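Solène Bouvier on learning to eat at home again

Sunday, January 24, 2021

Solène Bouvier ran the lunch counter at Genton for 11 years. When it closed last April she went home with two boxes of recipe cards and no plan. She now writes a weekly letter called Rollow, about plain cooking for people who don't much like to cook.

We spoke by phone. She was making stock and stopped twice to skim it.

"I'd cooked for a crowd every weekday and eaten toast for dinner," she said. "My own kitchen had one decent knife and a drawer full of takeaway menus."

The first letter went to 18 people, most of them old regulars. It was a recipe for barley with onions and a lot of pepper. By Christmas the list had grown to 957. She doesn't charge for it and says she has no interest in doing so.

"People write back and tell me what they did wrong. Orest Hladun left the barley on while he shovelled the driveway. He ate it anyway, with ketchup." 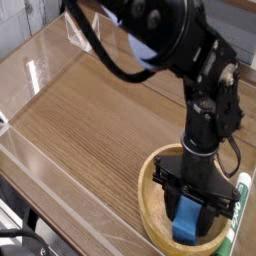
I asked what she tells someone who is starting from nothing. She said to pick one dinner and make it every Tuesday until it gets boring.

"You learn more from the sixth time than the first. By then you've stopped reading the card and you can smell when the onions are done."

She is less patient with long shopping lists. Her favourite recipes use what is already in the cupboard, and she won't print one that needs a trip to a second store. Readers have complained about the amount of cabbage.

"Cabbage keeps for weeks and it's cheap. I'm not going to apologize for cabbage."

Her neighbour Hélder Carvalho tests the recipes before they go out. He had never made soup before last spring. If he phones with a question, she rewrites that step.

The next letter is on lentils, with a note on salting them. After that she wants to do a month of eggs. She isn't thinking about a book, and she doesn't miss the counter as much as she expected.

"I miss the noise at noon," she said. "I don't miss the dishwasher."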